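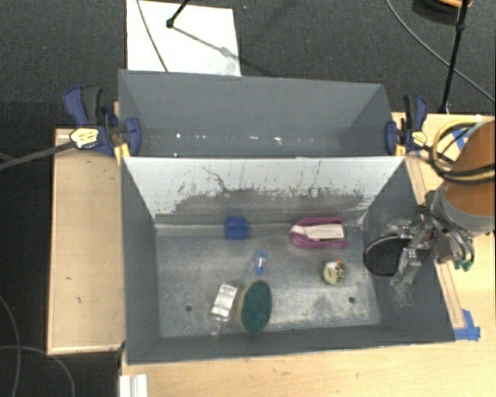

About Porevum Kicking School

Hi, I'm Dorian Huet, and I teach people to kick footballs. Punts, field goals, converts, kickoffs, and a fair bit of long snapping too, since a kicker without a snapper is a person standing in a field looking nervous. Porevum is my school, we're in Seltville, and if you've landed on this page you're probably a parent, a high school coach or a soccer player whose friends have been bugging them to try out. Welcome! Grab a coffee, I go on a bit.

How it started

I kicked for my high school because I was the only kid on the team who'd played soccer. That was the whole selection process. Our head coach, Gilles Lemaire, was a line coach at heart and a wonderful man, and his full technical advice to me over two seasons was "kick it higher." So I did. I kicked it higher and a lot more crooked, and I got cut from my first university camp before lunch.

I went back the next year after a summer with Romain Poulain, who had punted at university himself and was now selling flooring and coaching on the side. Romain watched me hit one ball and told me my plant foot was pointing at the parking lot. Nobody had ever looked at my plant foot before. I made the team that August, stuck around for four seasons, and my longest field goal was from a distance I've been told to stop mentioning on the website (come by and ask me).

When I finished playing I started working with two kids from my old school on the practice field behind Aubert Arena, with a bag of scuffed balls and a holder I'd welded together in my dad's garage. Those two told their friends. Last season we had 82 athletes come through, from Grade 7 up to a few university players home for the summer, and I've now got proper help and a much better holder.

What we do all week

Most of our kickers come to small group sessions, and I mean small: five athletes to a coach, tops. Kicking is one of those skills where you can get very good at doing the wrong thing if you're left alone with a bucket of balls, so we'd sooner you took nine kicks with someone watching each one than forty without. Beginners always groan at this. They want to bang away from 45 yards on day one, and I get it, I was the same.

We work on the Canadian game first. That means a wider field, hash marks that leave you kicking at some ugly angles, goalposts on the goal line, and the single point, which changes how you think about a missed field goal or a deep punt. We teach punters to kick away from the returner and we spend a lot of time on coverage, because there's no fair catch up here and your hang time is the only friend your teammates have. If you're hoping to head south for school, we'll get you ready for that as well, with kicks off the ground and all the rest.

In winter we move indoors to the Bemer dome. The roof is lower than I'd like for punting, so those months are for drops, steps, leg swing, snapping and flexibility. It's not glamorous! But the kids who come all winter are the ones who look different in July, when we run our summer camp outside.

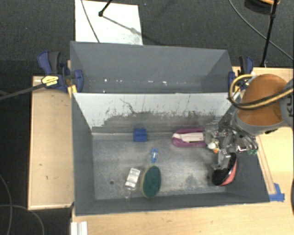 Who you'll meet

Romain is here. Yes, that Romain. I talked him into coming on as our punting coach, and he still notices feet before faces. He's the calm one. If your kid has had a rough game and doesn't want to talk about it, he's very good at not talking about it with them.

Mathis Guérin runs long snapping. He's loud, he's patient, and he'll have you throwing a ball between your legs for twenty minutes before you're allowed to put any speed on it. Snappers tend to stay with us for years, mostly on account of Mathis.

Mervin Cloutier answers the phone and the email, sorts out the schedule and the dome bookings, and knows which families need to carpool from out of town. He's never kicked a football in his life and has no plans to start.

And then there's me. I take the field goal groups, I drive the van, and I do the video sessions after practice, where we slow a kick right down and look at one thing. One! You'll go home with one thing to fix.

What it costs and how to join

A full outdoor season is $246 per athlete, which covers the weekly group session and one video session with me. We supply the balls, tees and holders. You bring cleats, water and a jacket, because the field behind Aubert gets windy and we don't cancel for wind (it's great practice). If the fee is a stretch, tell Mervin. We have a few spots set aside each season and there's no form to fill out.

You don't need any football experience. You don't need a big leg either, and I wish more kids knew that before they talked themselves out of trying. Your first session is free, so come and kick a few, meet the coaches, and see if you like it. Beginners meet at 6 p.m. by the south gate, and parents are welcome to stay and shag balls for us. We're always short a few hands behind the posts.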